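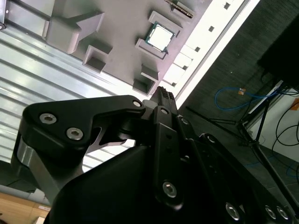 Call for Participants: Funar Sleep and Shift Work Study

The Funar Institute invites adults who work nights to join a study of sleep habits. Enrollment is limited to 191 persons. Participants will keep a sleep diary for four weeks and attend one interview.

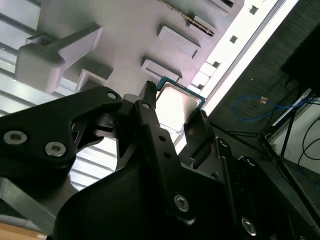
Who May Apply

Applicants must be 18 or older and work at least two night shifts per week.
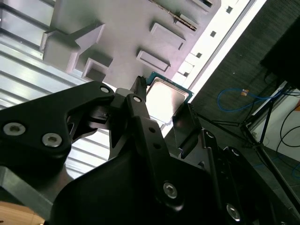
A processor chip between two black gripper fingers.

Interviews are held on Friday mornings in Room 422, Foleck Building. Parking is free

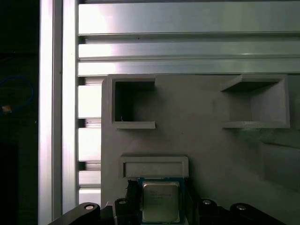
for participants on interview days. Inquiries: Amra Kelmendi, Study Coordinator, extension 1454.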